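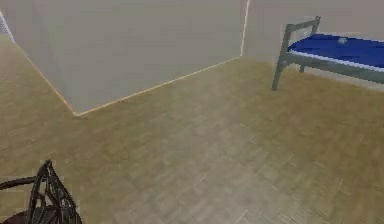 Forum de la location meublée > Dépôt de garantie et restitution
Sujet : Retenue pour rayures sur parquet, inventaire incomplet

Locataire_Skukport
Publié le 14 juillet 2021

Mesdames, Messieurs,

Je sollicite l'avis des membres au sujet d'une retenue opérée sur mon dépôt de garantie. J'ai occupé pendant cinq ans un appartement meublé de la résidence Uldale, à Skukport. Le dépôt versé à l'entrée s'élevait à 1 444 euros. Le bailleur, représenté par la société Itbridge, entend conserver 129 euros au titre de rayures constatées dans le séjour.

L'état des lieux d'entrée porte la seule mention « bon état » pour l'ensemble des sols. L'inventaire du mobilier énumère les meubles sans en préciser ni l'âge ni l'état. Aucune grille de vétusté n'est annexée au bail.

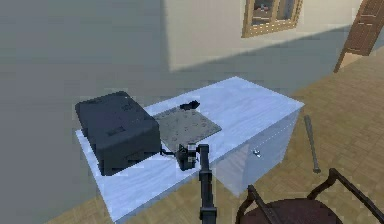
J'ai demandé par courrier recommandé la communication d'un devis ou d'une facture. Il m'a été répondu que le montant résultait d'un barème interne, lequel ne m'a jamais été remis. Cette réponse est-elle recevable ?

Conseil_Bail
Réponse n° 1

Monsieur ou Madame,

Le bailleur qui procède à une retenue doit en justifier le montant. Un devis peut suffire, la réalisation effective des travaux n'étant pas exigée. Un barème interne que le locataire n'a pas accepté me paraît en revanche d'une portée très limitée.

Je vous invite à adresser une mise en demeure, puis à saisir la commission départementale de conciliation, dont l'intervention est gratuite. Veuillez joindre les deux états des lieux, le bail et la correspondance échangée.

Syndic_retraite
Réponse n° 2

Je ne partage pas entièrement cette analyse. La mention « bon état » engage aussi le preneur, qui l'a signée. Si les rayures sont profondes et localisées, elles peuvent relever d'un défaut d'entretien, par exemple d'un meuble déplacé sans patins. La vétusté ne couvre pas tout. La somme en cause demeure par ailleurs modeste et une issue amiable serait préférable à une procédure.

Le demandeur pourrait utilement préciser quels meubles reposaient sur la partie concernée du sol et s'ils figuraient à l'inventaire.

Locataire_Skukport
Réponse n° 3

Je vous remercie de ces observations. Les rayures relevées se trouvent le long de la commode, qui appartient au bailleur et figure à l'inventaire. Je ne l'ai jamais déplacée. 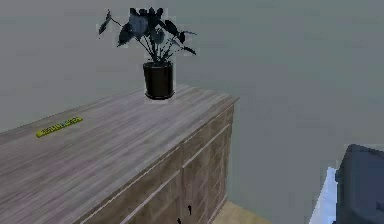
Commode en bois et plante en pot.

S'agissant de la modicité de la somme, je souhaite avant tout obtenir une réponse motivée. D'autres occupants de la résidence se sont vu appliquer le même barème en octobre dernier, sans plus d'explications.

Je précise que la retenue initialement annoncée comprenait également le rebouchage de trous de cheville dans les murs. Ce poste a été abandonné après que j'ai rappelé que les fixations étaient antérieures à mon entrée dans les lieux.

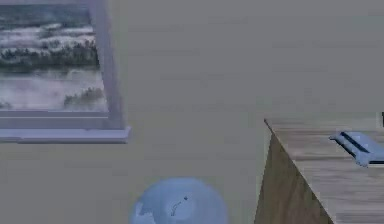 Yen
Réponse n° 4

Étant moi-même bailleur, je tiens à nuancer le propos. L'abandon d'un poste ne vaut pas reconnaissance du caractère infondé des autres. Il conviendrait de s'en tenir au parquet et de demander l'application d'un abattement pour vétusté, fondé sur la date de la dernière rénovation. À défaut de date connue, la commission apprécie au vu des pièces.

Conseil_Bail
Réponse n° 5

Je souscris à cette dernière remarque, sous une réserve : il n'appartient pas au locataire d'établir l'ancienneté du revêtement. La demande de justificatif doit être adressée à la société Itbridge dans la mise en demeure elle-même. Vérifiez également la date de remise des clés, le dépassement du délai légal de restitution pouvant donner lieu à majoration.

Locataire_Skukport
Réponse n° 6

Le courrier partira en ce sens. Je communiquerai ici la suite qui lui sera réservée.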